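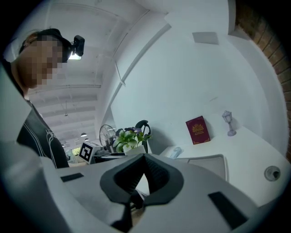 Room with white ceiling beams, dome-shaped pendant lamps and a section of exposed brick wall.

Desk (office furniture)

Search articles Go

A desk is a table with a flat top used for reading, writing, or work with equipment. Small desks for a single user are commonly placed against a wall, which leaves the front edge free for the chair and the far edge for items that are seldom moved.

Fittings

Desktops made for use with electrical devices often have a cable grommet, a round lining of metal or plastic set into a hole in the top. Cords pass through it to outlets below. Placement near a side edge keeps the middle of the top clear. Some models also have a recessed tray let into the surface. Rounded inside corners make the recess easier to wipe out. In the Brireo pattern drawn by Stelios Fragkou, the tray is 16 mm deep and the top overhangs the frame by 40 mm.

Objects kept on the desk

Hardcover books may be stood upright at the back, where the cover serves as display. Ornamental glassware and artificial potted plants are also common. Artificial plants need no water and can be set near paper or wiring. Handheld fans are used at desks in warm weather and are laid flat when not in use, as they roll or tip easily.
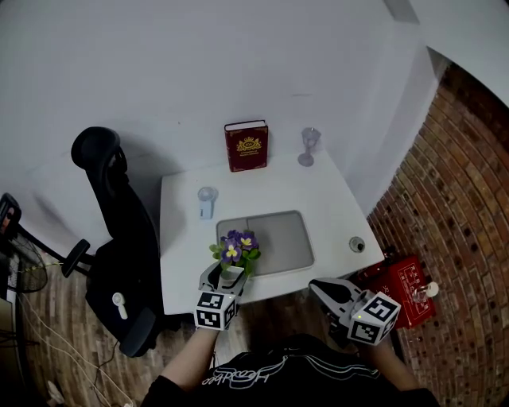

Small white desk with recessed tray and metal cable grommet. A red hardcover book and a lavender goblet are at the back; a mesh chair with headrest is at left.

Seating

The mesh office chair has an open-weave back that allows air to pass. Tall versions add a padded headrest. Armrests that stand higher than the underside of the desktop prevent the chair from being pushed fully in.

Surroundings

Pale walls and ceilings reflect light onto the work surface. Exposed brick is often left in place when older buildings are converted to offices, and desks are then usually set against the plastered side.

See also: Writing table; Cable management; Gollwood chair

Categories: Desks | Office furniture | Interior fittings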